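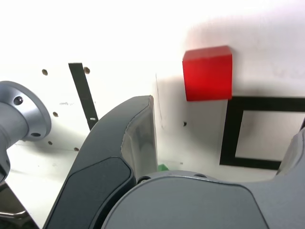 Red cube, black tape, white table.

ok deposit thread. a few people asked how I got mine back from Sheehan and I keep typing the same thing in DMs so going to do it once

**1/** moved out of the Durkberg place in July. deposit was $970, paid when I signed in March 2022. got $260 back and a letter. the letter is what this thread is about

**2/** letter said $710 withheld for "cleaning, paint and general restoration." that was the whole explanation. one line, one total. no receipts, no rooms named, no dates

**3/** first thing. read your lease before you write anybody an angry email. I wrote the angry email first. it was a great email and it got me nothing, they didn't even reply

**4/** my lease had a whole paragraph on move-out. itemized list of deductions, in writing, with costs for each one. it was on the page after the parking rules, where I had never once looked. initialed it too lol

**5/** lots of states have rules about this on top of whatever the lease says, and the deadlines are all over the place. look up YOURS. do not go by what a friend two states over tells you, I did that and lost a week

**6/** so second letter, boring one. "Please send the itemized list described in section whatever of my lease. Please include receipts." name, old address, new address, date. sent it certified and kept the green slip

**7/** don't argue about the paint yet. I wanted to SO bad. but if you start arguing about the paint then you've kind of agreed the paint is the question
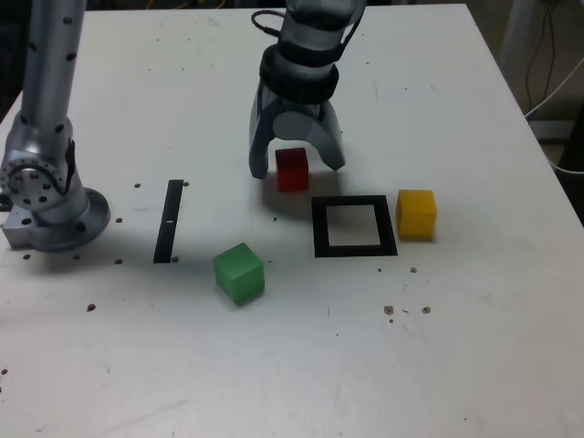
Ilgın Soylu is already in the replies saying she'd send the same letter by email too, same day, because her old landlord claimed the paper one never got to the right office. She's right and I should have done that. Do both.

**8/** list finally shows up. more than 40 days after I asked. and it's wild

**9/** "full repaint, two bedrooms." it was a one bedroom. I'm guessing they pulled it off some other unit's file? never got an answer on that

**10/** "radiator valve replacement." OK so that one I had paper for. the valve in the kitchen went bad over the winter, Sheehan sent Kaltier out, guy fixed it, left a carbon copy of the work order on the counter. billed to the building. says so right on it

**11/** only had that slip becuase I'm bad at throwing things out. it was in a drawer with takeout menus. please be worse at throwing things out

**12/** and then "carpet wear." wear! not a stain, not a burn. living someplace for a couple years wears down the carpet, that's normally not a thing they get to bill you for. damage yes, walking around no. again check your state

**13/** people asking about Trusteo. yes that's where the deposit was sitting, it's the account thing Sheehan uses. no they don't decide anything. I spent an afternoon on hold finding that out. they hold the money, they release it when the landlord says or when somebody with a court stamp says

**14/** but they DID send me the history when I asked. date it went in, date the 260 went out, and the other 710 still just sitting there. so it hadn't been spent on any paint. useful!!

**15/** third letter. one page. each charge on its own line, what I had next to it. work order copy, lease page, the Trusteo printout. last sentence said if it wasn't settled by such and such date I'd file in small claims. gave an exact date

**16/** you have to mean it though. I'd already looked up the form and the fee and which window at the courthouse. it's a shorter form than the one for my library card I swear

**17/** did not have to file. call from the office, very friendly all of a sudden, could they offer half. I said I'd need that in writing and I'd think about it. they didn't put it in writing. then a check came for all but the cleaning

**18/** cleaning I let go. oven was bad. fair's fair

**19/** stuff I'd do different - video of every room on the way in AND the way out, open the oven, open the closets, run the taps. say the date out loud. email it to yourself that night so there's a timestamp

**20/** also ask for a walk-through before you hand over keys. some places have to give you one if you ask. I didn't ask, I slid the keys through the slot at like 6am and drove off feeling free

**21/** a couple of you want the letters. will clean up the names and post the text of the second and thrid ones tonight, the first one stays burried

**22/** and if you're still IN a Sheehan building go find your lease right now and read the move-out page. back later, gotta run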